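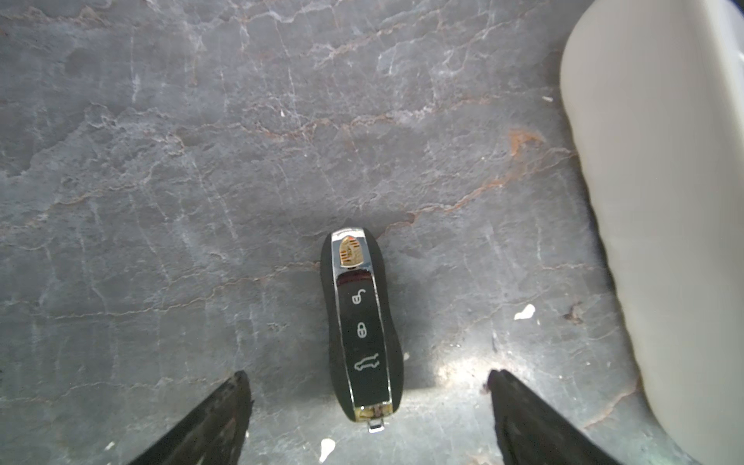 Remote keyless entry

Remote keyless entry (RKE) is an electronic access method in which a vehicle is locked and unlocked by a coded radio signal from a handheld transmitter, usually called a key fob. It replaced the mechanical door key as the normal way of opening passenger cars, although most vehicles still have at least one key cylinder for use when a battery is flat.

Operation

A basic fob contains a microcontroller, a radio transmitter, a printed antenna and a coin cell. Pressing a button wakes the controller, which sends a short data packet holding the fob's serial number, a command code and a counter value. A receiver in the vehicle checks the packet against its list of paired fobs and passes the command to the body control module. Typical carrier frequencies are 315 MHz in North America and 433.92 MHz in Europe. Range depends on antenna placement, battery state and nearby structures, and in open ground is roughly 200 feet for many designs.

Code security

Early systems sent the same code at every press and could be defeated by recording and replaying the signal. Rolling code systems advance the counter with each transmission. The receiver accepts only values ahead of the last one used, within a set window, so that presses made out of range do not disable the fob. A fob that falls outside the window must be synchronized again.

Passive entry

In passive systems the vehicle sends a low-frequency challenge when a door handle is touched, and the fob answers without a button press. These systems are open to relay attacks, in which two radios extend the link between car and fob. Countermeasures include motion sensors that put an idle fob to sleep and ultra-wideband ranging, which measures the travel time of the signal.

Power supply

Most fobs use a 3-volt lithium cell such as the CR2032. Shortened range is the usual sign of a weak cell. Pairing data is held in nonvolatile memory and is normally kept when the cell is changed.

See also
Immobilizer
Central locking
Transponder key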